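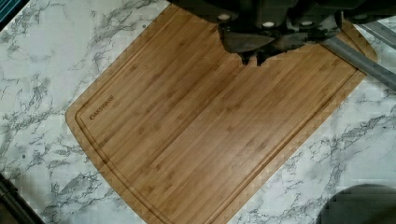 Skovovさんの返信:まず確認ですが、困っているのは溝の黒ずみですか、それとも板全体のにおいですか。そこで手入れの仕方が変わります。

**竹のまな板、溝の汚れと置き場所について**
投稿者:Plalska　2025年4月18日

上の返信をいただいたので書き直します。気になるのは溝のほうです。縁をぐるっと回る溝に肉や果物の汁がたまり、スポンジでは底まで届きません。板の面はきれいです。

もう一つは置き場所です。洗ったあと調理台に平らに置きっぱなしにしています。台は白い大理石調で、トースターの近くです。立てかける場所を作ったほうがよいでしょうか。去年の11月から使っていて、油は一度も塗っていません。
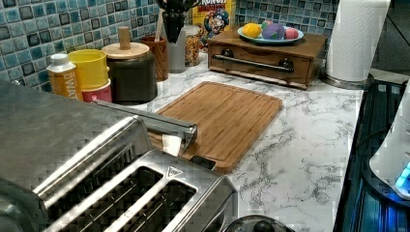

トースターと竹のまな板。奥の壁はモザイクタイル

**Howlader**

竹のまな板を二枚続けて使っています。

溝は歯ブラシで洗えます。中性洗剤を少しつけて、溝に沿って一周。角の丸いところは汚れが残りやすいので二周します。黒ずみが取れないときは粗塩をひとつまみ溝に入れて、半分に切ったレモンでこすり、五分置いて流してください。漂白剤は私は使いません。前の板で色がまだらになりました。

洗ったら布巾で両面をふき、立てて乾かします。平置きだと下の面が乾かず、うちでは反りました。専用のスタンドは買わなくても、壁際に本を立てるように置けば足ります。ただし倒れると危ないので、手前に重い瓶か何かを置いてください。

トースターの近くは、使っている間だけ離せば十分だと思います。片側だけ熱が当たり続けると、継ぎ目が開くことがあります。

油は食用のミネラルオイルを使っています。300 mlの瓶で900円でした。完全に乾いた板に薄く塗って一晩置き、朝ふき取ります。サラダ油は前にやってべたついたので、やめたほうがいいです。

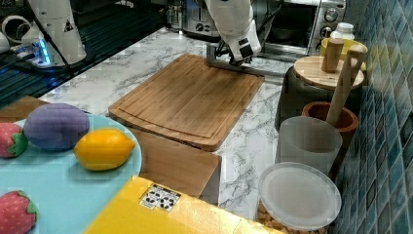
写真提供:Plalska(投稿者本人)

**Flostley**

うちは溝のない面を上にして使っています。溝がいるのは肉を切り分けるときだけなので。裏にも溝がある板だと無理ですが。

あと調理台に出しっぱなしの物を減らすと、立てる場所はできます。木の道具を立てた入れ物や保存瓶を片側に寄せるだけでも違いました。

**Plalska**

ありがとうございます。歯ブラシで洗ったら、溝の色がだいぶ薄くなりました。角に少し残っているので、週末に塩とレモンを試します。

裏面は溝がなかったので、野菜のときはそちらを使うことにします。油は100 mlの小さい瓶を探しています。塗るのは裏と表の両方でいいんですよね?

**Howlader**

両方です。側面も忘れずに。片面だけだと反りやすいです。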